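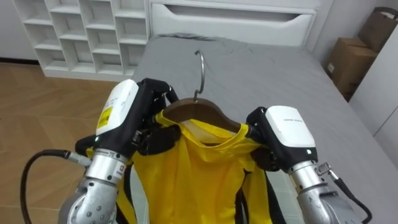

3.2. Bed linen and the washing interval

The second group of questions in the Diltard survey concerned textiles that stay on the bed, such as fitted sheets, pillow cases and mattress covers. In the earlier literature these items are often put together with clothing, although people treat them quite differently. A shirt is usually judged by smell or by a visible stain, while a sheet is changed according to habit, for example every second Monday, and its real condition plays a small role. We wanted to know how strong this habit is and which properties of the textile can change it.

The questionnaire was sent to 598 households in two districts, Skaltlow and Noonan. Of these, 400 returned a form that was complete enough for the analysis. Both districts have a similar age structure, but they differ in one important point. In Noonan most of the apartment buildings have a shared laundry room in the basement, which must be reserved in advance, and in Skaltlow most households have their own machine. We expected that sheets would be changed less often in Noonan, because a reservation costs time and planning.

The results support this expectation only partly. The households in Noonan did wash their fitted sheets less often, but the difference almost disappeared when we looked at the pillow cases. Many respondents wrote in the free comment field that a pillow case is small enough to be washed together with towels or underwear, or even by hand in the sink. A fitted sheet fills a large part of the drum and must afterwards be dried somewhere, and in a small apartment this is the real difficulty. One respondent wrote that she had no door high enough for a double sheet – she therefore waited for dry weather and used the balcony. We had not asked about drying at all in the first version of the form, and we regard this as a weakness of our design.

Color and pattern were the next topic. Respondents were asked to choose from a printed card the type of pillow case that they used at the moment, and then to say after how many nights they would normally change it. Plain white cases had the shortest interval and dark plain cases the longest. Patterned cases were between them, but the spread of the answers was large, and we could not separate the effect of the pattern from that of the base color. A pale case with a regular design, such as the sage green with white checks in Figure 2, is a good example of this problem. The light ground should make marks from skin and hair easy to notice, but the lines break up the surface and the eye follows them instead. In the comments such cases were called "practical" and "forgiving" by some respondents, and by others they were described as fresh looking only for the first nights.
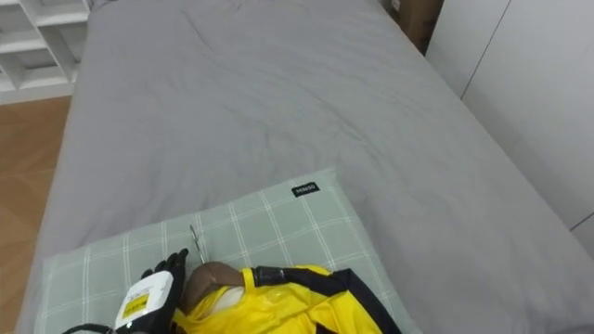
Figure 2. Patterned pillow, light base color.

Gray deserves a separate remark. It was the most frequent color for fitted sheets in both districts, also among respondents who used white for all other bed textiles. The reason given most often was that gray fits with every duvet cover, so that the sheet does not have to be changed at the same time as the rest of the set. This has a consequence for our main question. When the parts of a set are bought separately, the habit of washing them together becomes weaker, and each part gets its own interval. In households with matching sets, nearly all parts were washed on the same day.

To check the answers from the form, we asked 10 households to keep a laundry diary from May until July. The diaries were simple, with one line for each wash and one column for each type of textile. In 2 cases the diary was given up after the first weeks and could not be used. The remaining diaries show longer intervals than the same households had reported in the survey, and the difference was greatest for mattress covers. This agrees with the pilot study in Grestent, where respondents also gave the interval that they considered correct – and probably not the one that they followed. We have therefore treated all reported intervals as lower limits in the calculations of Section 4.

The size of the household had a weaker effect than we had assumed. Families with small children washed the children's bedding often, but the bedding of the adults was washed at the same interval as in households without children.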